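桌上的小东西

笔、罐子、分格盘，以及一个下午的收拾

七月的午后最适合收拾书桌，窗帘拉一半，水杯放远一点，手机扣过去。我每年大概总有那么一回，忽然看不下去桌上的样子，把抽屉里、笔筒里、书堆后面的小东西统统请出来，摊开，一样一样看过去。收拾的时间往往没有发呆的时间长，这一点我早就认了。 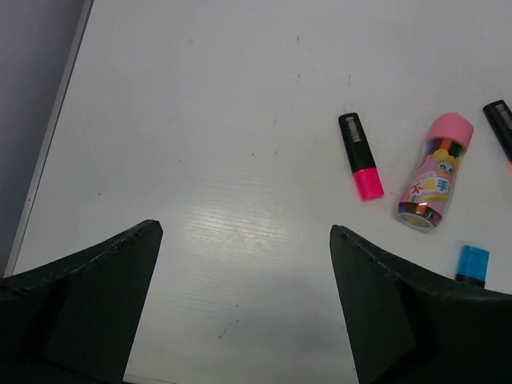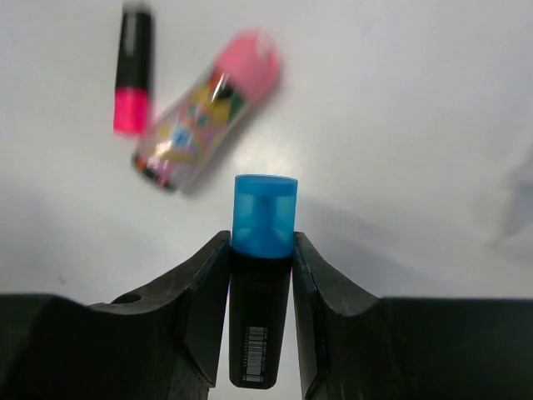
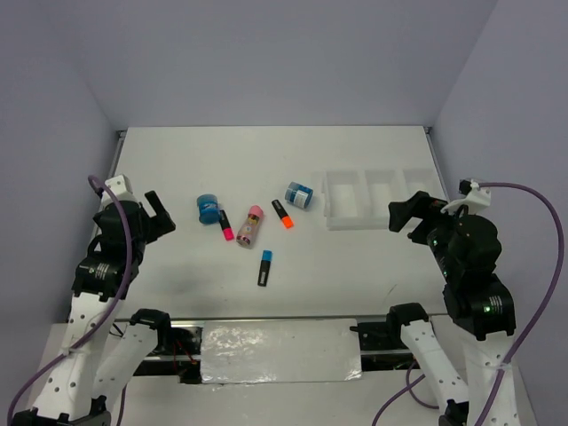 说起收拾小东西，我的毛病是从笔开始的。家里的碗可以只有几个，鞋可以穿到不能再穿，唯独笔，走到哪里都忍不住要带一支回来。出差住的旅馆送一支，开会发一支，路过文具店进去躲雨，出来又多了两支，雨倒是早停了。笔这种东西单看都不占地方，价钱也不至于让人心疼，所以它们进门的时候从来没有人盘问。等到有一天笔筒插得拔不出来，才发现里面有一半是同一个模样：黑笔杆，粗细差不多，摆在抽屉深处根本分不清谁是谁。好在还有笔帽。白桌面上那几支就是这样，笔杆都是黑的，全靠一头的颜色认人，粉红的、橙色的、浅蓝的，隔着一臂远也不会拿错。我后来收拾笔，就只看笔帽，笔杆上印了什么一概不管，速度快了许多。

笔帽这件小事，值得多说几句。我念书的时候，班里流行用荧光笔，一本课本画到后来，重点比不重点的还多，翻开来像一块花布。那时候最怕的就是丢笔帽。笔还好好的，帽子不知道滚到哪张课桌底下去了，只好拿纸巾包着笔尖，外面再缠一圈胶带，第二天拆开，笔尖已经写得发涩。也有同学把粉色的帽子套在蓝色的笔上，理直气壮地说反正都能盖住。盖是盖得住，可是下一次伸手去拿粉色，画出来一道蓝，正正好好画在老师说不许弄脏的那一页。直到现在，我看见笔帽和笔对不上号还是会难受，去别人家做客，趁主人泡茶的工夫偷偷给人家换回来，也不是没有过。

我现在最喜欢的，是那种半透明的笔帽。光线好的时候能看见里面还有一层，颜色比外面深，像糖纸包着糖。拿在手里转一转，什么也不写，也觉得这支笔买得值。

开始收拾之前，先把桌面腾出来

很多人一上来就往格子里放东西，放到一半格子满了，又全部倒出来，来回折腾，一下午就过去了，人也泄了气。我自己也这样折腾过好几年。后来学乖了，第一步什么都不放，只摊。桌子要够大，颜色最好浅一些，白的最理想，黑笔杆搁在上面清清楚楚，连掉下来的一小截铅芯都看得见。桌面是深色的话，铺一块旧床单也行，我铺过，就是收拾完要抖，抖出来的橡皮屑够让人脸红一阵子。

摊的时候不要讲究，别急着排队。东西散着放，反而能看出关系来。长的和长的，圆的和圆的，看一会儿，手自己就会去把它们拢到一块儿。我有一回摊到一半去厨房切了个西瓜，回来站在桌边吃，吃着吃着就想明白了，原来我那些东西按用途分是分不清的，剪刀既裁纸又剪线头，订书机有一半时间在给药盒封口，还不如按拿的次数来分。天天要摸的，放手边；一个月摸一回的，放远些；想不起来上一回是什么时候摸的，就单独搁在桌角，先不判它的罪。

那一角的东西通常最有意思。去年夏天我在那个角落里清出来九支彩笔，整整齐齐一套，是从前住在斯迪斯登路（Stisden）时买的，为的是给搬家的箱子做记号。厨房用一种颜色，书用一种颜色，衣服用一种颜色，计划做得非常周全。真到搬家那天，手忙脚乱，所有箱子上都只写了一个字：书。后来有五个箱子打开来是锅。那九支笔倒是跟着我一路搬了过来，大半没有开过封。我在桌边坐着试它们，一支一支在废报纸上画杠，居然都还能写，画完一张报纸，天也快黑了。

罐子和瓶子，另算一路

桌上的小东西，除了笔，就数瓶瓶罐罐最磨人。细长的东西好办，插也行，躺也行；圆的东西放倒了会滚，立着又嫌矮，挤在笔堆里两头不靠。图里那两只带盖的蓝色小圆罐，就是我说的这一类，旁边还有一只粉色盖子的高瓶子，跟笔混在一处躺着。这类东西我主张先把它们立起来，标签转到前面，再说别的。一立起来，占的地方立刻小了，心里也跟着松一口气。

罐子最容易让人犯的错，是舍不得。我母亲那一辈人，空罐子洗干净晾干，一律留着，装纽扣，装图钉，装钥匙，装不知道是哪把锁的钥匙。我小时候找一颗扣子，要把七八个罐子摇一遍，听声音辨认，竟然练出一点本事，图钉的声音尖，扣子的声音闷，硬币不用听，沉。现在轮到我自己，柜子顶上也排了一溜。前阵子下决心，只留盖子拧得紧的，盖子松的不管多好看都送走。送走的那几个里面有一个印着旧式花边的铁皮罐，走到楼下我又折回去看了它一眼，到底还是放下了。

标签也是一桩事。有人爱撕，觉得光溜溜的罐子干净，在热水里泡半天，撕得满手是胶。我倒是不撕，留着标签好认，颜色也热闹，一排放过去，蓝的白的花的，比统一买来的透明罐子有人气。只有换了内容的罐子要另外贴一张条，不然哪天照着标签去找，倒出来一把回形针，人会愣在那里。

关于分格

讲到分格盘，我得承认自己走过弯路。有一年在布拉特利（Bratley）文具铺看中一只抽屉式的收纳箱，格子多得像中药柜，老板一格一格拉给我看，我听着那个顺滑的声音就昏了头，七十块钱，二话没说抱回了家。用了一个冬天，每次找橡皮都要从头拉到尾，因为格子太多，记不住。最后那箱子送给了一位做串珠的邻居，据说在她那里大有用武之地，每种珠子一个家，相处得非常好。

从那以后我只用三格的盘子，白的，浅浅的，三个长方格并排，跟图里桌子靠后放的那只是一个路数。三格有三格的好处，脑子记得住。我自己的分法是左边放写字的，中间放画线的，右边放剩下的。右边那一格永远最满，这个我想了很多办法也没有治好，后来就不治了，隔一阵子倒出来看一遍，看完再放回去，当作散步。

分格盘没装东西的时候最好看，我有时候擦干净了舍不得往里放，在桌上空着摆半天。班萨尔（Bansal）有一款跟我那只差不多，格子之间的隔板可以抽掉，两格并一格，放直尺和长剪刀正合适。还有佩特萨（Petesar）的一款，盘底多一层软垫，东西放进去没有声音，夜里干活的人应该会喜欢。我嘛，还是喜欢听那一声响，笔落进格子里，嗒，知道它到家了。

放笔也有放笔的规矩，各家不一样。我习惯全部朝一个方向躺，笔帽朝右，伸手过去先碰到颜色。家里另一位偏偏喜欢把笔立在杯子里，帽子朝上，说这样像一束花。两种办法在一张书桌上并存了许多年，我的盘子在左，那只杯子在右，中间是一块公共区域，归谁的笔都有，谁也不去认领。有时候我写着写着找不到浅蓝的那支，抬头一看，它正在杯子里站着，头上那点蓝高出别人一截，也就由它去了。

收拾完以后

收拾完桌子，我总要留一点时间用它。好不容易腾出来的一片白，不坐下来写点什么，太可惜了。通常是写信，给远方的朋友，写得也没有章法，从天气说到邻居家的猫，写到高兴处换一种颜色，把要紧的话画上一道粉色的杠。朋友回信里抗议过，说满纸都是粉杠，不知道哪句才最要紧。看来念书时落下的病根还在。

也有收拾完了什么都不写，就擦桌子的时候。白桌面好看，也难伺候，笔尖蹭一下是一道，墨点落一滴是一点，平时东西盖着不觉得，一搬开全露出来。我用拧干的软布先擦一遍，擦不掉的用橡皮轻轻蹭，还蹭不掉的就留着。我那张桌子靠左手边有一小块灰，擦了好几年没有擦掉，位置刚好放茶杯，杯子一放就看不见了。

傍晚光线斜过来，桌面上反着一片亮，东西的影子拉得长长的。盘子归了位，罐子立成一排，多出来的笔扎成一捆，准备带到街口的图书角去，那里的小孩子画画费笔，粉色尤其不够用。捆之前我又抽回来一支，橙色笔帽的，想着信还没写完，先借用一个晚上。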